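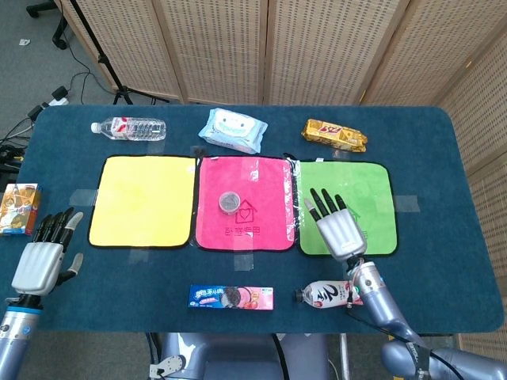

**Can It Clear the Table? A Semester With a Two-Handed Robot**
Final project report, submitted 16 June 2025
Group members: Senyo Baidoo, Esi Atinga, Afia Amissah, Obed Adjei
Written up by Esi Atinga, with corrections from everyone

## What we set out to ask

Our question sounded simple when we wrote the proposal in December. Can a robot with two human-shaped hands do the small clearing-up jobs that people do at home or in a corner shop, well enough that somebody would want to own one? We meant jobs like picking up bottles, sorting snacks, putting a box back where it came from and straightening a cloth. We left out cooking, stairs and anything involving hot water.

I went in doubtful and Obed went in hopeful. He has asked me to record that he is still somewhat hopeful. The report is mostly written from my side of the argument because I lost the draw for who had to write it.

The reason we picked clearing up is that it shows up in nearly every promotional clip for home robots. A hand closes on a cup, the cup goes up, the clip ends. We wanted to know what happens in the minutes before and after that.

## The setup

We worked on one table with a teal-blue felt cloth over it. The cloth gives fingertips a bit of drag and keeps things from sliding away, which helps the robot more than I think is fair. My kitchen counter is slick and has crumbs on it.

On the felt we laid three square towels in a row, yellow, pink and lime green, to act as zones. The towels are fastened down with clear tape. We objected to this among ourselves for a week and then did it anyway, for reasons given in the section on cloth.

The objects were ordinary groceries:

- plastic drink bottles, lying on their sides
- a blue and pink Oreo box
- a light blue pack of wet wipes
- a wrapped snack in gold and red
- a brightly printed snack box
- a small round clear container with a lid and dark gray granules inside

The robot's hands are silver with black-jointed fingers, each on its own arm. We called the control software Bivia, after the working name in Senyo's first notes, and the script that scores each attempt is called Gritano. Neither name means anything useful.

Each attempt had a limit of 90 seconds. An attempt counted as a success if the right object ended up fully inside the right towel, undamaged, and nothing else on the table had been knocked out of place. We were strict about that last part. A person who puts the wipes away and sends a bottle onto the floor has not tidied up.

We ran 70 scored attempts. Practice runs are not included, and neither is the day the arm cable snagged.

## Why we did not trust the first results

Our early numbers looked good. Then Afia went through the recordings and noticed that we had been helping. No one had cheated on purpose. But whoever reset the table tended to place the Oreo box at the same angle every time, with a clear space beside it, because that was the angle that had worked the day before. Without talking about it we had trained ourselves to suit the machine.

We threw those attempts out. For the scored set, one person placed the objects and a different person started the run, and the placer was not allowed to know which object would be asked for. The success rate dropped straight away. I would like every company selling a home robot to say who set the table in their video.

## What happened, object by object

**Bottles.** These were the best case. A bottle on its side is a nice shape for a curved hand, and once the fingers were around the middle the grip was usually firm. The trouble was in the approach. If a fingertip touched first, the bottle rolled, and then the robot reached carefully for the place where the bottle used to be. Bivia updates its picture of the table between moves, but too slowly to chase anything. A toddler is better at this.

**The Oreo box.** Lifting a flat box off a surface means getting something under an edge. People do this with a fingernail and never think about it. The robot has gray fingertips and no nails. It did best by pinching the box across its narrow side, and that only worked when neither long side was blocked. When it pressed harder to make up for a bad pinch, the cardboard dented. We went through 4 boxes. The cookies were eaten, which I mention for the budget.

**The wet wipes and the wrapped snack.** Soft packs were hard. They change shape when squeezed, so the grip that was right at the start of the lift was wrong halfway through. The wrapper was the worse of the two because it is slippery and shiny, and the vision step did not like shiny. Under one of the ceiling lights it sometimes reported the snack as two separate snacks.

**The small round container.** I had expected this to be hopeless, and it was only poor. The hand could close around it. What it couldn't do was keep it level. Granules shift inside, the weight moves, and a person feels that and corrects. Our robot has joint readings but very little sense of touch at the fingertips, so a tilting container and a steady one look much the same to it. The lid stayed on each time, which is to the credit of the lid.

**The standing snack box.** Fine when it stood clear. Any reach past it to something else was likely to knock it over with the back of the hand. The planner knows where the fingers are and seems less interested in the rest of the arm.

## Cloth

The original plan had the robot straighten the towels as its own task. We gave that up early. In the first session it reached for the bottle, brushed a towel, and carried the towel along with the bottle. From then on every attempt had a different layout, and the zones we were scoring against kept moving.

So we taped them. It made the scoring possible, and it also took out the most homelike part of the whole project. Houses are full of loose fabric: dish towels, blankets, sleeves, the corner of a tablecloth. A machine that needs its cloth taped down is not ready for mine. Mohammed-Awal Tetteh, who supervised us, wrote in the margin of our draft that this was the most honest sentence in it, and that we should say clearly that the result depends on the tape. It does.

## Two hands

We wanted to find out whether 2 hands beat one. Mostly they didn't. In nearly all of the successful attempts one arm did the work and the other held still at the side of the table. The times both arms were used together, they were slow, since each waits for the other to finish before it moves through shared space. On one run they took turns waiting until the clock ran out. Senyo is fond of that recording. I find it hard to watch.

There was one exception. With the soft packs, having the idle hand act as a wall for the other to push against made a real difference. Obed thought of it. We only had time to try it near the end, so it stays out of the scores, but if another group takes this over, start there.

## What it costs in human time

We kept a log of what people did during the sessions, and I think this log says more than the success rate. Somebody placed the objects. Somebody watched the stop button. Somebody picked up whatever fell, checked the cables on the carpet, re-stuck the tape where it lifted, and restarted Bivia when it lost the left hand. Any one of us could have cleared that table in less time than it takes to load the program.

Obed's answer is that washing machines were also clumsy at first. That may be so. But a washing machine was never asked to look at a table it had not seen before and decide what belongs where. It gets a drum and a door. Most machines that do chores well have had the chore rebuilt around them, and the promise of the humanoid hand is that it won't need that. In our project we rebuilt the chore anyway, with felt and tape and careful spacing.

## Shop floors

Afia wanted this part included and I agree with her. A shop may be an easier place than a home. The packets are new, the shapes are known in advance, and shelves have fixed positions. She compared our task with the restocking routine at Caldeira, the small grocery where she works on weekends, and wrote down every item she handled in one shift. Most were boxes and bottles, which are our better categories.

She also wrote down how often a customer spoke to her, moved something or left a basket in the aisle. We had nothing in our setup that could deal with any of that. Our table had a folding screen behind it and no customers.

## Limits of this work

It was one robot, one table and one set of student programmers. A better team would get better numbers out of the same hands, and better hands exist. Our vision step was taken from an older class project, Stisura, and was never meant for soft packaging. We did not test glass, anything wet, or anything heavier than a drink bottle. The lighting stayed the same throughout, apart from the ceiling light that gave us two snacks.

## Where each of us ended up

Senyo thinks the hands are good enough and the software is the whole problem. Afia thinks touch is the problem, and that no amount of software will tell you a container is tipping if nothing feels it tip. Obed would buy one if it could do bottles reliably, for his grandmother, who has trouble bending. I can't argue with that as a wish. I would still want to see it done on her table, with her tablecloth, set by her.

## For the next group

Recordings and the Gritano scripts are on the shared drive. Bring spare tape. Check the left wrist connection before every session, and keep your bag off the power strip.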